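Questions we hear about the hem-first folding study

What were you trying to find out?
Remo Widmer and I wanted to know whether a two-armed robot handles clothes better when it's taught to look for an edge first. Most of our earlier policies grabbed whatever bit of cloth stuck up highest, and you can imagine the tangles!

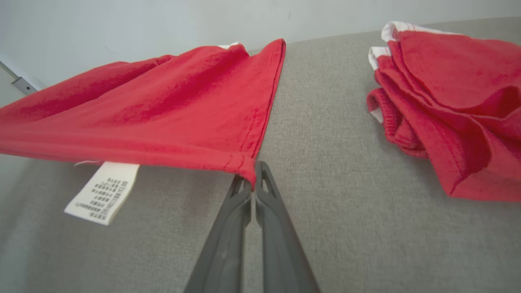
A closed grip on the hem, wrist view.

How much teaching did it need?
We recorded 583 demonstrations, and 222 of those start from a really messy pile, which Anneli Ojala was wonderfully patient about. A person steers both arms the whole way through, and the policy learns from the wrist views together with the overhead one.

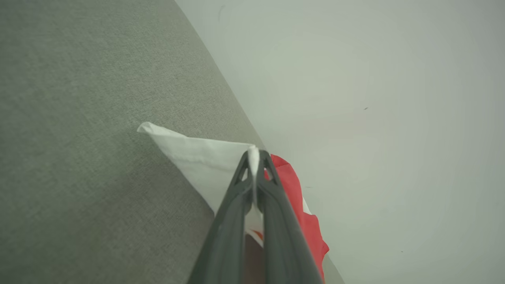
Thin folds are still the hardest part, I'm afraid. The policy can pick up two layers where it wanted one, and we count that as a miss even if the fold comes out fine later on.

Do both arms run the same policy?
Yes, one policy drives the pair - we did try two separate ones back in May, and they kept pulling against each other.

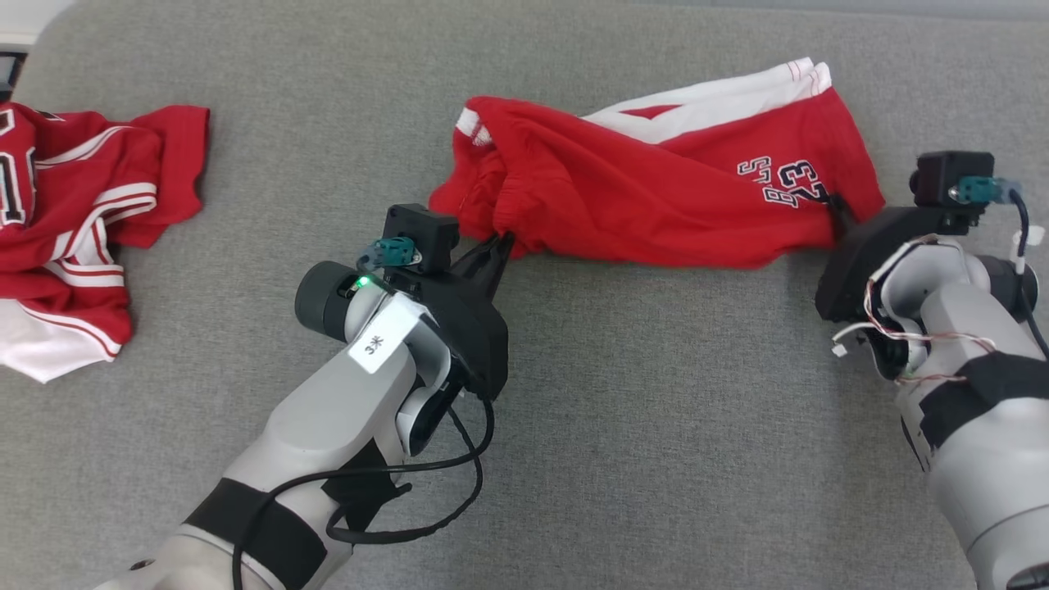 Sharing one policy also let us shorten the pause before each stretch from seven seconds to almost five, so a session at Jirkmont goes by a good deal quicker now.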